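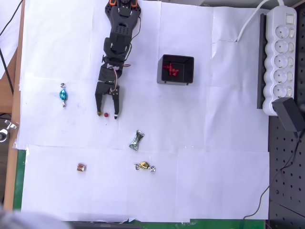
Wrapped Candy Sorting – Table Layouts

The candy sorting sessions at Puldale are run each November by Krystyna Kurek and Jitendra Chaturvedi. The task is plain: pieces start loose on a covered table and end in a box. Layouts differ in wrapper color, wrapper shape and the spacing between pieces.

Layout 241 – mixed foil on white paper

Four foil-wrapped candies: turquoise-blue, green and silver, gold, and copper-brown. The first three have twisted or pinched ends. The copper-brown piece is square and has none, so it has to be picked up by its sides.

The small red ball is the least forgiving item in the set. It is close to pea size and rolls on any slope in the covering.

The box is black, square and open at the top, with slightly rounded edges. It stands clear of the candies.

Notes on materials

Paper: white sheets, overlapped. Seams and light creases are left as they fall. Sheets are replaced after 2 sessions.

Stock: the Rilura assortment, bought in 500-piece bags and stored at room temperature. Pieces with torn foil are taken out before layout.

Numbering: layouts run from 1 to 284 in the Appiah index. Numbers are not reused, including those of layouts later withdrawn.

Spacing: pieces are placed by hand, with no grid – neighboring wrappers should not touch at the start.

Corrections to the index go to Krystyna Kurek at the Piveo office. Quote the layout number.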